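Ticket 638. Equipo de sobremesa del mostrador: se apaga solo

Abierto por: Montserrat Ayala
Estado: resuelto (bueno, de momento)

Martes, 9:15. Empiezo con esto antes del café, así que perdonad las erratas. El ordenador del mostrador de Lozano se apaga de golpe, sin aviso ni pantalla azul ni nada. Pum, negro. Stanisława me dice que le pasa sobre todo cuando imprime albaranes, pero yo he estado un rato imprimiendo y ni se ha inmutado (claro, como siempre que hay alguien mirando).

9:50. Cambio el cable de corriente y lo paso a otro enchufe, fuera de la regleta. Arranca bien. Aguanta 30 minutos y se vuelve a apagar. O sea que la regleta queda absuelta, pobre, que ya la iba a tirar.

10:40. Miro el registro de eventos: solo dice que el sistema se cerró de forma inesperada, muchas gracias. Las temperaturas, normales. Paso el test de memoria de Zanddale, dos vueltas enteras, cero errores. Me estaba haciendo ilusiones con la memoria porque tenía módulos de repuesto en el cajón, pero nada.

12:05. ¡Primera pista! Lo muevo un poco para llegar a los puertos de atrás y se apaga en mi cara. Lo enciendo, lo muevo otra vez, se apaga. Esto ya huele a conector flojo. Lo desenchufo, lo bajo a la mesa del taller y quito la tapa lateral.

12:30. Repaso de cables uno por uno. Empiezo por la alimentación de la placa, el conector amarillo de ocho pines y el negro de seis que tiene al lado, y luego voy a por el cable plano blanco, el de la pestaña azul claro. 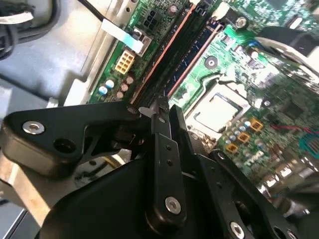

Interior del equipo, con la placa verde y el cable plano blanco en su conector.

13:10. El cable plano estaba bien metido. El que bailaba era uno de alimentación: lo saco, lo vuelvo a meter hasta el fondo y ahora sí noto el clic. Tapa puesta, arriba otra vez, y meneo con ganas. Sigue encendido.

16:45. Toda la tarde imprimiendo y ni un apagón. Lo dejo en observación y, si vuelve a caer, pido una fuente a Flotholm.

Comentarios (3)

Stanisława B.: De momento va bien, pero ahora la impresora me saca las hojas torcidas. ¿Abro otro ticket o lo sigo aquí?

Montserrat A.: Otro, por favor, que si no me lío yo sola :)

lector_plisau: Me pasaba lo mismo con el de la oficina y al final era el botón de encendido, que se quedaba medio hundido. Por si os vuelve a fallar.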